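Teaching two arms to sort socks by remote control – how do you keep the demonstrations consistent?
Asked Saturday, June 22, 2019 in Foren, Teleoperation

Hello all, I'm quite new to this and would be grateful for some advice. My task is sorting socks into baskets by colour with a pair of arms, one driver steering both.

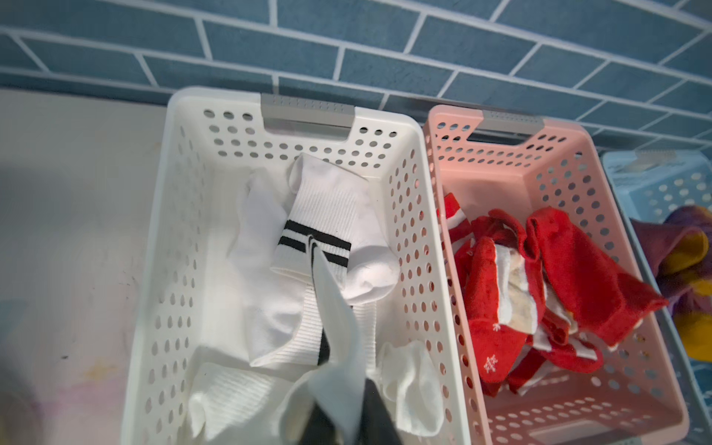
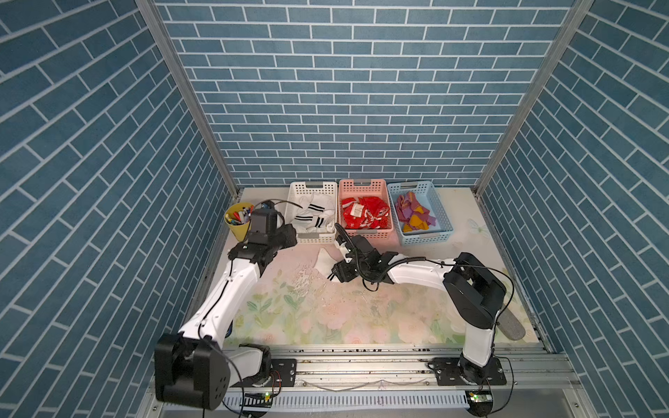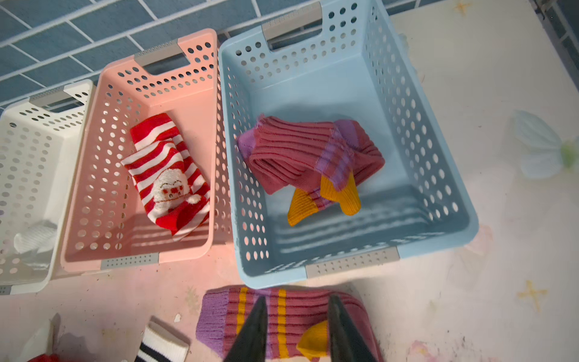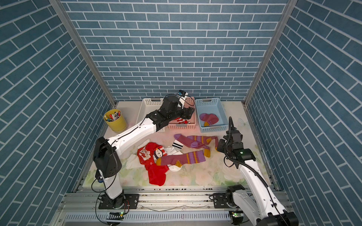
I've recorded 96 demonstrations so far and they vary terribly, mostly in how I pick things up. Some days I pinch a sock in the middle and some days near the cuff – it depends on my mood, I think! The plain white ones aren't so bad, but with the long mauve sort with the mustard heels I never know where to take hold. Should I settle on one grip and throw the rest away?

2 answers

Illine
Please don't throw them away just yet! I'd watch them all back first with a cup of tea and sort them by where you took hold. A bit of variety does help, as long as the same sock lying the same way gets much the same treatment. Where they lie in a heap, always begin with the top one. I'd also drive slower than feels natural and leave a little pause before you close the fingers. My own set went from a muddle to something usable after I re-recorded 38 of them that way, back in November.

Cárdenas
just record more. I had 1170 before mine was any good. we use Stirari for playback and it's fine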